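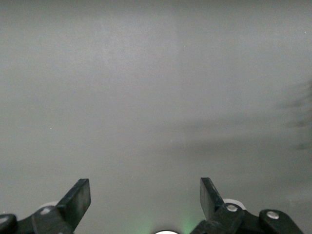 Household Robotics Trial Enters Second Phase

The Trovelis Institute has completed the first phase of its study on whether two-fingered robot arms can take over routine chores in homes and small workshops. The study covered 38 tasks, among them folding towels, wiping counters, sorting fasteners and loading a dish rack. Over the spring, the arms made nearly 2,000 attempts at the Odby site.

Results were mixed. The arms met the standard set for unassisted work on 21 tasks, most of them involving rigid objects placed in known positions. Cloth, thin plastic bags and anything lying flat against a smooth surface remained difficult. Judging distance to a plain surface at close range was a frequent source of error — a wrist camera has little to go on when there is no pattern or edge to follow.

"A person wiping a shelf feels the shelf," said Vlasta Vondráček, who directs the study. "Our arms must learn to do the same before we can recommend them for daily use."

Speed is also a concern. Only 2 of the tasks were finished as quickly as an adult would finish them.

The second phase begins in July and will add touch sensing at the fingertips. Member organizations that wish to propose a chore for testing may write to the Noto program office. Proposals should state the object, the surface and the result expected.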